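Notes for anyone who opens `/bench-parts` and wonders why it needs a README.

# Senero Small Parts: data card

Last revised May 29, 2021

## What this is

Senero is a folder of pictures and tables concerning the sort of thing that lives at the bottom of a tub: wire connectors, odd bits of clear plastic, cutters, terminal strips, and screws that belonged to something once. It covers the electrical bench at the Ostedville workshop and was put together so that people could look up where a part is kept before buying another bag of it.

It has reduced the number of duplicate bags. It has not reduced it to zero.

## Contents

| Path | Holds |
|---|---|
| `tubs/` | one picture per tub, lid off |
| `parts.csv` | 3000 rows, one per part type |
| `tools.csv` | hand tools and which tub they ought to be in |
| `orphans.csv` | parts we can't name |

`orphans.csv` is the best maintained of the four, which says something about the bench.

## How a tub is recorded

Lids come off and stay off. Tubs go on the bare wood, near the middle of the table, with the wall behind. We tried a cloth underneath for a while, but it showed through the bottom of the clear tubs and made every part look as if it had been laid out for tea.

Nothing is rearranged first. If the cutters are lying at an angle across the tub, they are recorded lying at an angle. Early entries were tidied beforehand and are no use to anyone, as no tub has looked like that before or since.

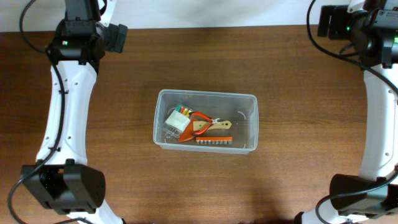 *Clear tub, no lid: connector block with coloured wire ends, small clear plastic parts, orange-handled hand tool.*

The hand tool is entered under `cutters_or_pliers`. This column value exists because two people could not agree, and the argument had begun to take longer than the cataloguing. Please don't split it again.

Clear plastic parts in a clear plastic tub are logged as `clear_small` with no count. You are welcome to try counting them from a picture. Bring a drink.

## Fields in `parts.csv`

- `tub_id`: the tub's label, or `none` if the label has come off
- `part_type`: from the list in `types.txt`
- `wire_colours`: in any order, separated by semicolons
- `position`: left, right, middle or `under_something`
- `sure`: yes, no, or blank for "was sure at the time"

## Known problems

- Tubs of the Sarmiento pattern have rounded corners, and small parts slide into them. Check the corners before marking anything missing.
- About 10 tubs have swapped contents with their neighbours. The rows follow the tub, which may not be what you want.
- Grey wires were entered as white until the spelling of "grey" was settled.
- Version 5 renamed `colour` to `wire_colours`. Old scripts will fail, loudly.

## Using it

Load `parts.csv` with anything that reads commas. The lookup script, `ninau.py`, takes a part type and prints the tub:

```
python ninau.py connector_block
```

If it prints `ask`, the part is in more than one place.

## Changes and corrections

Send corrections as a patch against the table, with the tub label in the first line. The next full check of the tubs is due in September. Until then, put the cutters back where you found them, or at least in a tub.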